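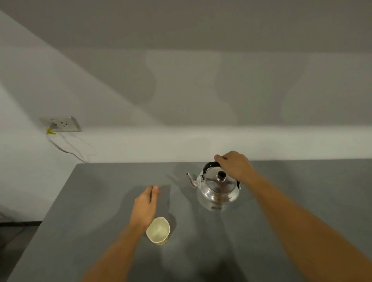 Getting Limescale Out of a Kettle

Posted March 1, 2025

If your tap water is hard, a white crust builds up on the bottom of the kettle and flakes end up in the tea. White vinegar takes it off, and so does citric acid, sold with the canning supplies.

With vinegar: fill the kettle halfway with equal parts vinegar and water. Bring it just to a boil, turn off the heat and let it stand 30 minutes. Pour it out and wipe the inside with a soft cloth.

With citric acid: use 3 teaspoons to a quart of water. Heat it the same way but let it stand 15 minutes. There is less smell, and I prefer it in winter when the windows are shut.

Either way, boil a full kettle of plain water afterward and throw it out. Do this twice if you used vinegar. Don't use steel wool on the inside. It leaves scratches, and scale takes hold in them.

Check the spout too. A bottle brush won't fit most of them, but a pipe cleaner will. Bend the end over first so the wire doesn't scrape.

For the outside of a metal kettle, baking soda on a damp sponge lifts grease spots. Rinse and dry right away or you will get water marks. Wait until the kettle is cold.

How often depends on where you live. Here in Gradham I do it every month. My sister in Doucette has softer water and last did hers in October.

Empty the kettle at night and leave the lid off.

More kitchen tips:
Burned rice in a saucepan
Sharpening scissors at home
Keeping a cutting board from sliding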